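Filtering simulated kitchen demos before training

These steps follow the method Clotilde Fleury and Huguette Renaud used for the Trova policy. You need a set of recorded demonstrations in a simulated kitchen, the Orlow replay tool, and one trained checkpoint to compare against.

Step 1. Replay every demo from its saved start state. Use the same physics step as the recording. If you change it, objects settle differently and good demos will fail.

Step 2. Drop any demo where the replay does not reach the goal. We began with 176 and lost 29 this way. Most of the failures were grasps near the rim of a cup.

Step 3. Trim the idle time. Cut the start of each demo up to the first arm motion, and cut the end once the gripper has been still for 27 steps. Leave pauses in the middle alone. The operator is often lining up a grasp there, and the policy needs those steps.

Step 4. Score what is left. For each demo, run the checkpoint on the recorded observations and compare its actions with the recorded ones. Average the error over the whole demo. Sort the list from low to high.

Step 5. Look at the worst ones by hand before you remove anything. A high score can mean a sloppy demo or a rare one. In the dishwasher tasks, several high scores came from demos that reached over the counter from an unusual side. Keep those.

Step 6. Retrain from scratch with a batch size of 64. Do not fine-tune the old checkpoint, or you will carry over what it learned from the bad demos.

Test on start states that were not in the training set, and render each rollout from the same camera. Save the renders along with the success flag. When two checkpoints score close together, the renders show where the arm hesitates and which reaches need more demos.

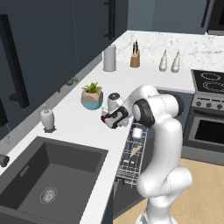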